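Chapter 4
Friction: Why Things Stay Where You Put Them

When I was nine, my grandmother had a kitchen drawer that would not open in October. The rest of the year it slid out with one finger, but as soon as the rains set in you had to brace a foot against the cabinet and haul. I thought the drawer was in a bad mood. My grandmother rubbed a candle stub along the runners and it behaved again until spring. I've been interested in friction ever since, and I hope by the end of this chapter you will be too (or at least that you'll own a candle stub).

In Chapter 3 we spent a lot of time with blocks on perfectly smooth floors. I like those blocks, they make the math easy! But you can't walk on a perfectly smooth floor, and you can't pick up a glass with perfectly smooth hands. Now we put the roughness back in.

4.1 Two Surfaces Meet

Put this book on a table and push it gently with one finger. Nothing happens. Push a bit harder. Still nothing, and then all at once it goes, and once it's going it takes less of a push to keep it moving. We call the first kind static friction and the second kind sliding friction, and almost everything in this chapter comes out of the difference between them.

How big is the force? It depends on two things: what the surfaces are made of, and how hard they press together. If a box presses on the floor with a force of 100 newtons and you need 86 newtons to get it started, the coefficient of static friction is 0.86, a pretty grippy pair. Wax the floor and that number drops fast.

Notice I didn't mention area. Lay a brick flat or stand it on its end and the friction comes out nearly the same, which bothered me for years. My old lab partner Aisyah Tambunan didn't believe it either, and we spent a whole afternoon dragging a brick up and down a hallway with a spring scale. The brick won.

Squeezing works by the same rule. Anything held from both sides stays up by friction alone, and a fuzzy or rubbery pad lets you hold it with a lighter squeeze than bare metal would. 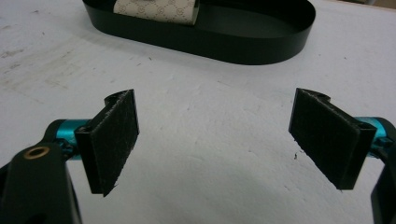
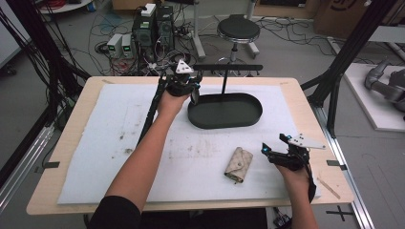

4.2 Measuring It Yourself

You'll need a board, a coin, a protractor and a little patience. Set the coin on the board and raise one end slowly until the coin starts to slide. Write down the angle. The tangent of that angle is your coefficient, no scale required. Do it several times, as your first few tries will be all over the place (mine always are), and take the average. Then tape a scrap of cloth to the board and start over.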